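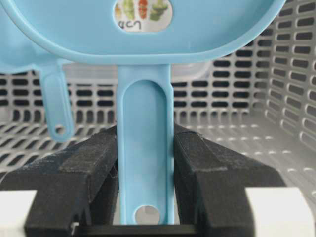 The wrist camera's view of the blue utensil, held by the handle. Photo: Jalen Iwasaki

Mar 21, 2018

I spent most of yesterday over at Sistora, where Jalen Iwasaki is trying out two sets of gripper fingers on the same arm, and I have to say I had way more fun than I expected to (there were donuts, so that helped). The two in the running are the Skiltano, a chunky black pair with angled faces, and the Lindgren, a softer rubbery pair that costs a fair bit more.

The job is kitchen stuff out of a plastic basket. Sounds easy, right? But a flat handle is a pain, Jalen says, since soft fingers tend to wrap around it and let it swing, and the heavy end goes wherever it likes. With the Skiltano fingers the arm has made 127 picks so far with 7 drops. The Lindgren pair is at 21 drops over the same number, though it did a lot better on anything round, and Jalen wants to be fair to it and run the round stuff again.

The other half of the test is cameras, and that's the part I got hooked on! The one on the wrist gets right up on whatever the fingers are holding, so you can check where they're touching the handle. The fixed one is cheaper to set up and doesn't move, but it has to deal with whatever is standing in its way, and slotted baskets are about as bad as it gets.
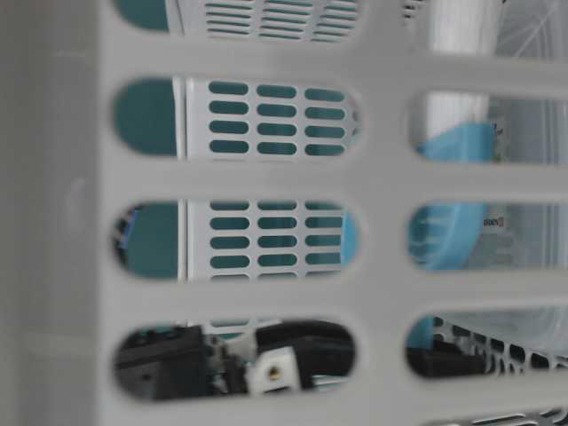
From the fixed camera: basket wall first, everything else through the slots.

Jalen figures the controller can still get something useful out of a view like that, a bit of light blue in one slot, a bit of black in the next. I squinted at it for a good while and I'm not so sure. We have a coffee riding on it.

Both cameras feed into a Sunano controller, and the team has saved some 4,000 stills to go through before they pick a setup. They're hoping to have a decision in May. I asked which fingers Jalen would buy today and got "the black ones, but ask me again after the round stuff," so I guess I'm going back.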